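Clidora - worth 127 minutes of anyone's life?

tapiok
Watched this last night on the strength of the poster, which promised a siege, a forbidden marriage and a reckoning. I can confirm there is a marriage. The siege consists of a dozen men looking at a gate, and the reckoning is a conversation on some stairs.

Curkach plays the disgraced captain who comes home to find his brother running the town, the mill and, by the look of it, his wardrobe. He is very good at standing in doorways. Whenever the script wants us to know he is troubled, he stands in another one.
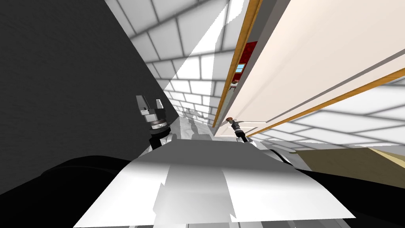
The brother is the better part by miles. He gets the speech at the wedding table, the poisoned horse and the only joke in the film. By the halfway mark I was hoping he'd win, and I don't think I was meant to.

Mateja P
You were meant to. The captain walks out on his own men in the first ten minutes and never says sorry for it. I thought it was the least soppy revenge film I've seen in years.

tapiok
He does say sorry. He says it to the horse.

Mateja P
Before it's poisoned, so it hardly counts.

L. Neagu
I'm with Tapio on the siege, but the last half hour is great if you can stay awake for it. The mother burning the letters is worth the ticket. My complaint is the music, which starts sobbing about two minutes before anyone on screen has had any bad news.

Also there's a longer cut, 14 minutes more, mostly mill. I've seen it. I now know how a mill works. 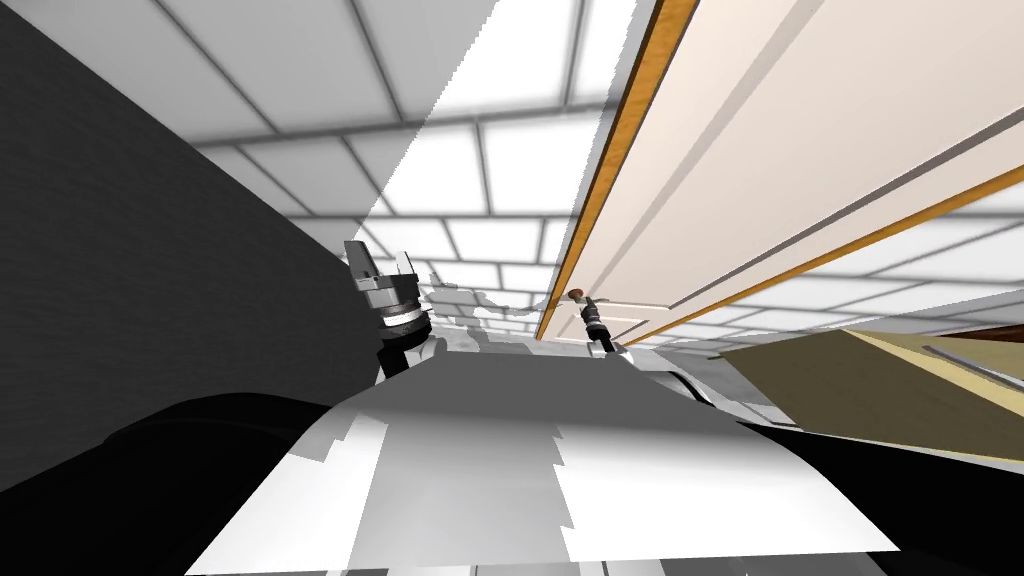 Mirjana: the longer cut is the only one that makes sense! Without the mill scenes you've no idea why the bailiff changes sides. In the short version he simply turns up in a different hat.

L. Neagu
I liked the hat. I assumed it was the reason.

radka_n
Has anyone read the book? Gotton's novel is told entirely by the bailiff, and the captain is dead by chapter three. I can see why they changed it, what with having paid for Curkach, but you lose all the sly bits. The wedding in the book goes on for most of a week and two people get engaged to the wrong cousins.

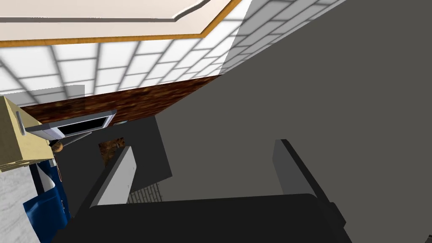 It also has a proper siege, with ladders and a nasty business involving the well. My copy is 291 pages and I got through it in a weekend with a cold, so don't be put off by the family tree at the front. You only need the left-hand side.

Mateja P
Disagree about the bailiff. He's a bore on the page. He describes every meal.

radka_n
The meals are how you know who's being poisoned, Mateja.

tapiok
Right, I've ordered the book. If there are no ladders I'll be back.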